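Why Does a Wrapper Crinkle?

Try to open a candy in a quiet library and you will find out how loud a wrapper can be. You can pull it slowly or quickly. It crackles either way. The noise comes from the way thin plastic bends.

What is a wrapper made of?

Most candy and snack wrappers are made of plastic film. Film is just a word for a very thin sheet. To make one kind, a factory melts small plastic beads, squeezes the hot plastic out through a long narrow slot, and cools it on a roller. Then the sheet is stretched both ways, which makes it thin, strong and a little stiff.

Some wrappers have more than one layer. One layer might hold the ink and another might keep out air. A shiny silver wrapper often has a coat of metal on it, much thinner than a hair.

Where does the noise come from?

Take a flat piece of film and push the edges together. It does not squash down smoothly like a sponge. It makes creases, and between the creases are small curved patches. Each patch can curve one way or the other, but it does not like to stay in between. When you push hard enough, it snaps over to the other side.
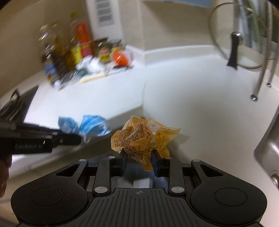 Each snap is very quick. It shakes the air next to it, and the shake travels to your ear as a click. One crumple makes a lot of clicks close together, and your ear hears them as a crackle.

Opening a wrapper slowly does not help much. The patches still have to snap, and each one snaps just as hard. You only spread the clicks out, so everyone has to listen for longer.

Why doesn't a cloth crinkle?

Cloth is made of threads that can slide past each other, so it folds softly. A plastic bread bag is quieter than a chip bag too. The plastic in it is softer and bends without much of a snap.

Try it yourself

Tincuța Bratu teaches science in Ernton, and her class does this test every November. You need a clean candy wrapper, a sheet of writing paper, a paper tissue and a friend.

1. Ask your friend to stand 7 big steps away and face the wall.
2. Crumple each thing in your hand, one at a time.
3. Ask your friend to say which one it was.
4. Swap places and try again.

The tissue is the hard one - most people miss it. Now smooth out the wrapper and crumple it a second time. Listen for any change. The old creases are still there, and the film bends more easily along them.

Words to know

Film: a very thin sheet of plastic.
Crease: a line left by a fold.
Vibration: a quick shaking back and forth.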